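Game diary: Plurkwood, second week of May

Started a new save in Plurkwood after lunch and played until a little past 6. I want to keep notes this time so I remember where I left things.
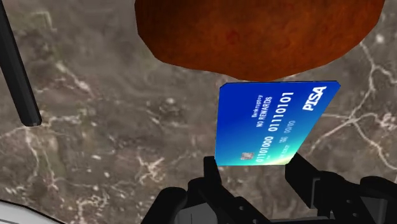
Getting out of Hosberg

The first town took me most of the afternoon. Last time I skipped nearly everything in Hosberg and regretted it when the river chapter asked for items I never picked up. So I talked to everyone twice, once before the mill job and once after. The baker has new lines after the mill. The ferryman doesn't.

The mill job is still the weakest part of the opening. You carry sacks up the stairs, the stairs are narrow, and the camera swings behind the wall when you turn at the landing. I fell off twice. The checkpoint is at the bottom, so that meant doing the whole climb again both times. On the third try I held the walk button all the way up and it was fine.

Left town with 3,052 coins, most of it from selling fish. The lantern costs 2,000 and I bought it right away. I waited on it in my old save and spent the whole cave section squinting at the TV.

Cave

Cleared the upper cave and half of the lower one. There are 11 switches down there and the map doesn't mark the ones you've already pulled. I drew it on the back of an envelope. Two of my lines are wrong, I think, and I'll have to check the east side again tomorrow.

Cui joined at the rope bridge. I had forgotten how useful she is early on. Her throw reaches ledges I can't, and she doesn't get stuck on corners the way the dog does. Her voice lines repeat too often. I turned voices down to 3 and left the music where it was.

The bat fight took me four tries. I was dodging left because the tell looks the same as the one for the owl in the demo. It isn't the same attack. Dodge toward the bat and you get a free hit.

Nedex

Got one look at the Nedex gate before I quit. It's locked, and the panel wants a seal I don't have. I'm pretty sure the seal is in the flooded room, which means draining it, which means the switches again.

The game froze once on the loading screen going back up to the surface. I lost maybe ten minutes. Saving before every door from now on.

For tomorrow: east switches, flooded room, sell the rest of the fish. Buy rope if the peddler is at the crossroads. Also find out whether the blue mushrooms do anything, I have a full stack and they take up a slot.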